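In Defense of the Packet Bin

Every household I respect has a place where the packets go. You know the ones: the sachets that came with takeout, the sugar from a café, the small flat things with instructions printed too small to follow. My grandmother in Rodilstead kept hers in a soup tureen. She owned the tureen for 20 years and I never once saw soup in it.

The organizing people are against this. Hubert Camenzind, whose newsletter I read for the same reason I press on a bruise, wants us to clear everything off, wipe down a white surface and put back only what we would buy again today. I have tried it. The surface looks very fine for an evening, and then I want mustard.
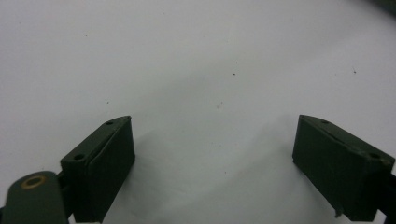
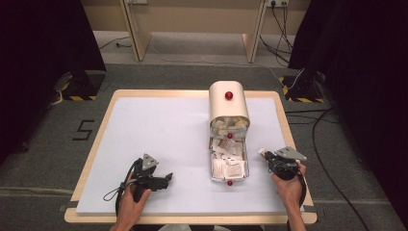
Cream-colored, round-hooded, red balls on it, and full of sachets.

My own position, arrived at over 18 years of marriage, is that a jumble is perfectly respectable provided it has walls. Put the same packets in a drawer and they are a disgrace – they slide to the back and jam the runners. Put them in something with a silly shape and they become a collection. Guests reach in. My sister-in-law Leonie once left with nine soy sauces and felt she had been entertained.

Camenzind would say I'm only hiding the problem. But an open bin hides nothing, and I can see from across the kitchen exactly how little progress I have made since April. What I won't do is sort it. Sorting leads to labels, and labels lead to a second bin, and we don't have the counter for that.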